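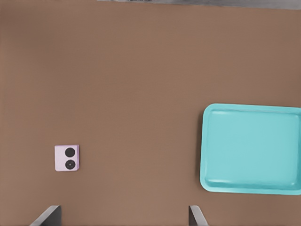
Wrist camera view, simulation, turquoise tray on the right

Ticket 2553 — Gripper does not hold the phone model
Project: Pestach (student robotics club, Plestau)
Opened: 7/12/26
Status: open

Our task is to pick up the lavender phone model and put it in the tray. We use the Andel arm in the simulator, with the Dixit controller on default settings. The approach is fine in every run. The problem comes at the lift: the arm goes up, and the phone stays on the table or slides out after a short time.

What we tried:
Grip force from 80 to 300. No change.
Slower closing speed. A little better, but the phone still slips.
New friction value for the finger pads. We are not sure the simulator reads it.

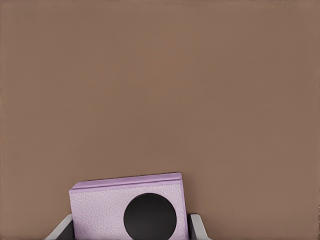

When the phone is turned a little, I think the pads touch it only on a small part of the side. I added a step that rotates the wrist before closing — it worked in 2 runs and then failed again. The log shows no error, only "grasp done".

Question for the mentors: does the collision shape of the phone have the same size as the visible one? I could not find this setting in the club manual. I attach the config file and the log from the last run.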